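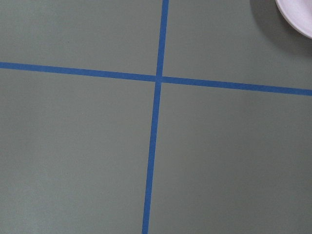
**Tape left gunk on my table, help**

Had painters tape down on a folding table for a church rummage sale, marking off sections. Left it since January because we kept using the table. Pulled one strip yesterday and it tore in tiny bits and left a sticky line. 11 strips still to go. Top is painted, not sure what kind of paint. Don't want to wreck the finish. Is a hair dryer ok or will that make it worse? Also have a can of mineral spirits in the garage, pretty old.

*Faustine Bouvier, 7 Apr 2024*

---

**Bevan McKinnon**

Hair dryer is fine. Low heat, keep it moving, maybe 40 seconds per foot. Then pull back over itself, slow, flat to the table. If you yank it straight up it tears, and on old paint you can lift a chip.

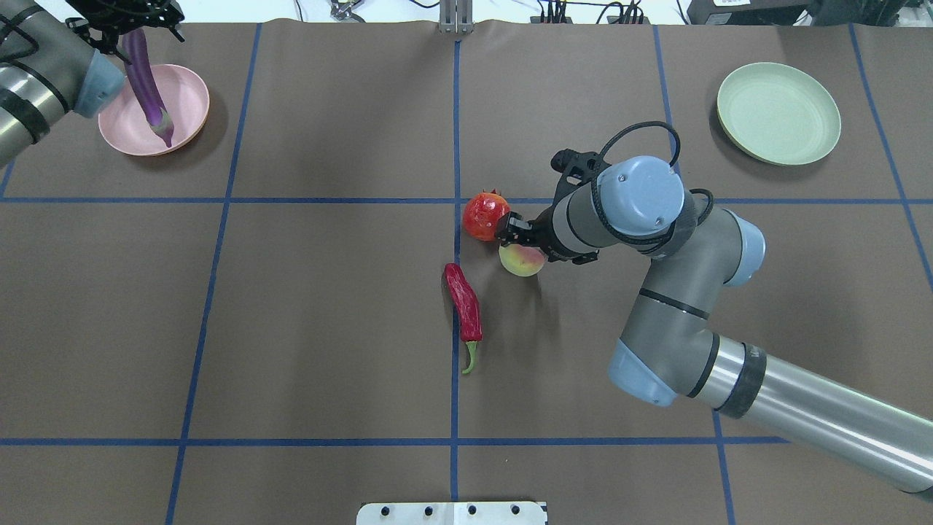 Whatever goo is left, try these in order and stop when one works:

- warm water and dish soap, let a rag sit on it ten minutes
- cooking oil, rub with your thumb, then soap again to get the oil off
- rubbing alcohol, the 70 percent kind. Test underneath first, it can soften some paints
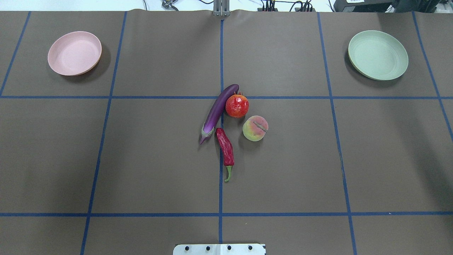 - mineral spirits last, tiny bit on a rag, windows open. Wipe with soapy water after

No razor blades. An old plastic card is plenty. I did a whole set of shelves this way, took most of an evening but teh paint stayed on.

---

**Killian Guérin**

just sand it and repaint, quicker

---

**Ro-un Nam**

Wouldn't sand if you dont know how old the paint is, could be lead. Oil worked for me on a dresser. Peanut butter too if you're out, smells for a day. Next time pull the tape within a week or so, check the label on the roll for how many days it's good for.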